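May
By the Reviews Desk

Visorell Docket Watch: a pricey way to follow a criminal case

The pitch for Visorell is simple. You type in a defendant's name or a case number, and the service tells you when something new is filed: an indictment, a motion, a plea, a change in the sentencing date. No more checking the clerk's website at midnight. It costs $32 a month, and the sales page would like you to believe that reporters, victims' families and small law offices can hardly get by without it.

I cover courts part time and I already have a system. My system is bookmarks and a spreadsheet, so the bar was low. I paid for two months and put in every criminal case I was following, plus a handful that had been quiet for a year.

Setup is the best part. The search is quick, it copes with misspelled names, and it was good at linking co-defendants in a big racketeering case where everybody has a nickname and a couple of aliases. If one person in the group takes a plea, you can see right away who is still headed for trial. I'd been doing that by hand, badly.

Then the alerts started, and my mood changed. Visorell says its notices go out "as it happens." I kept a log of 200 filings and compared the time on each alert with the time stamped on the docket. Of those, 170 reached me at all. Only 114 came the same day. The rest of the ones that did arrive were a day or more behind, and in one case I read about a detention hearing after the man had already been ordered held. Customer support told me that some courts "update in batches." Fine, but the docket page was updated when I looked. The batch was on Visorell's end.

The missing alerts bother me more than the slow ones. A tool like this is supposed to let you stop checking. If it skips a filing and says nothing, you still have to check, and now you're paying for the privilege. There's a status page with a row of green lights on it. The lights stayed green for the whole two months.

I'm also not sold on the summaries. Each filing gets a short plain-language note at the top, and plenty of them are okay. One described a superseding indictment as a "new arrest," and nobody had been arrested. Another said a charge had been "dropped" when the prosecutor had moved it into a different count. Anyone who works around courts will catch that. A relative of someone in the case may not, and a mistake like that can ruin a week. The disclaimer telling you to read the original document is in small gray type, two screens down.

State courts are hit or miss. My county is covered for felonies but not misdemeanors, and I only learned this from a help article, well after I'd paid. The coverage map should be on the front page – it's the first thing any buyer needs to know.

I tried Grundis for comparison, the plainer service that sends one email every evening and nothing else. It has no summaries and its search is clumsy. It can't link co-defendants. It also doesn't claim to be instant, which makes it easier to live with. For a weekly paper or a curious neighbor, one evening email is plenty.

Canceling Visorell took a phone call and a chat window, and I was offered a discount both times. I don't love that in any subscription.

Who might still want it? A defense office juggling a lot of linked defendants, maybe, as long as somebody there keeps reading the dockets too. Two and a half stars, and the half is for the co-defendant view.

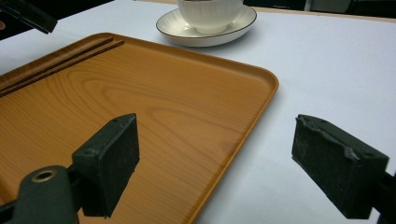 My last check of the log was the same as all the others, an alert on one side and the court's own docket on the other. I do that part at a white table, with a glossy wood-grain tray and a white cup and saucer for company, and it's a slow job. Visorell was supposed to take it off my hands. I've gone back to the bookmarks for now, and I'll look at the service again if the coverage map moves to the front page and the alert times get closer to the ones on the docket.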